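Bench > Software > Cloth planner gallery

April, by the Zarnstead bench desk

Trendow says its Nirkora planner can put a case on a pillow with two arms and no cloth simulator. I read the release notes twice and still can't find what counts as a success. The log I was given lists 365 planned grasps, 304 of them marked "valid."

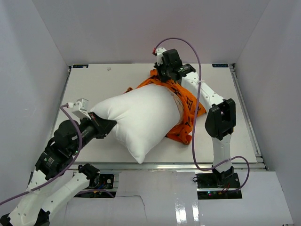 Valid, in the tool's own terms, means the path cleared a collision check. A soft pillow squeezed at one corner gets the same green tick as a good hold. I'd want slip logged separately. 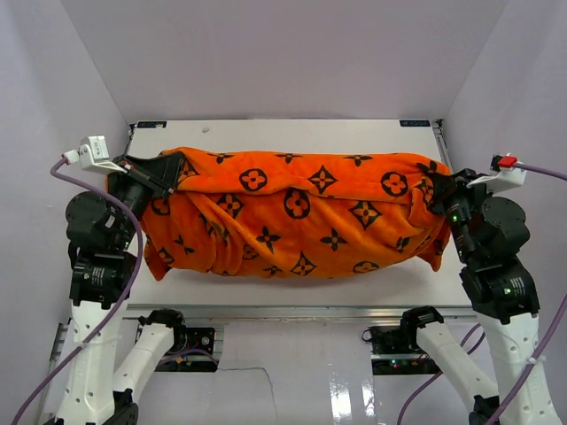
Version 4 adds a shared clock for both arms, and I'll grant that it fixed the worst of the timing drift. The fabric state is still a guess from a mesh of 57 points, which seems thin for anything that folds over itself. 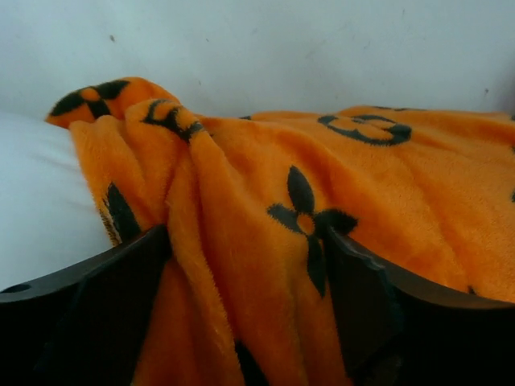

Wrist camera: orange cloth bunched between the fingers, flower print bent by the folds.

Contact Zarnstead | © Zarnstead | Back to top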